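Grasp planner stops with "no valid candidates" after update – bin picking cell

Status: Open, waiting on reporter
Component: planning / perception bridge
Product: Kornarex
Opened: Monday, November 17, 2025

Original report

Hello all, and thank you in advance for reading what I fear will be a long one. We run Kornarex on a KUKA arm over a metal bin of mixed household things, and until the last update it had been behaving very nicely. Now the planner gives up part way through a run with this:

planner: no valid candidates (all rejected: collision)
planner: retry 2 of 2 failed, holding position

The arm then waits politely where it is until I clear the fault on the pendant. Out of 30 attempts I had 19 end like that, and I can't remember seeing the message more than once or twice since we set the cell up in April. The grasp scores look perfectly healthy before the collision check, so I don't think the detector is to blame, though I'm happy to be corrected!

What I have tried so far:
Restarted the planner node and the camera driver, in both orders.
Cleared the scene cache and let it rebuild.
Went back to the old gripper file. No change.
Redid the hand-eye calibration, which took most of a morning and came out nearly identical to the one before.

Reply from support (Rulby)

Thank you for such a careful report, it saves us a good deal of guessing. I agree that the detector sounds fine. If every candidate is thrown out for collision, the planner believes something solid is sitting where the fingers want to go. Could you tell us whether the cables on your arm are part of the robot model, and whether self-filtering is switched on? The update changed how the self-filter is loaded, and if it can't find the padding values it falls back to the bare arm without a word of warning (I'm sorry about that, it really ought to say something).

Reply from reporter

Ah, now that is interesting. Self-filtering is on, but our model has only the arm and the gripper in it. The cables were never added. We have a yellow one and a bundle of darker ones looping out beside the orange joint, and they swing fairly wide of the link, so I can well believe they end up outside the filter.
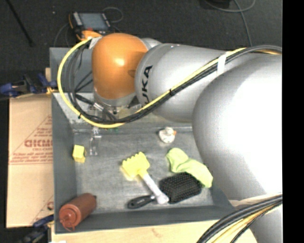 I turned on the occupancy view and watched a few attempts with the planner in dry run. There is a patch of occupied cells that follows the wrist about, a bit like a small cloud – and whenever the planner reaches for something lower in the bin, the patch gets in the way of the approach. I also found this in the start-up log, which I'd scrolled past every single time:

self_filter: padding source missing, using 0

So your guess about the padding looks right to me. I'd be glad of advice on what to put there. I tried a large value just to see, and the fault went away, but then bits of the bin contents near the fingers vanished from the map as well, and I didn't care for that at all.

Reply from support (Rulby)

Yes, please don't leave it large! Too much padding will hide real objects from the collision check. The tidier way is to add a simple capsule shape to the wrist link that covers the cable loops, mark it "filter only", and put your old padding values back in the new file. Filter-only shapes are removed from the point cloud but aren't used for planning, so do keep the speed down while you test. We'll add a proper warning for the missing file in the next release.

Reply from reporter

Capsule added and old padding restored. The cloud by the wrist has gone in dry run, apart from a few stray cells when the wrist turns right over, so I may need a second shape there. I'll do a full set of attempts at low speed tomorrow and post the log. Please keep this open until then, and many thanks for the patience.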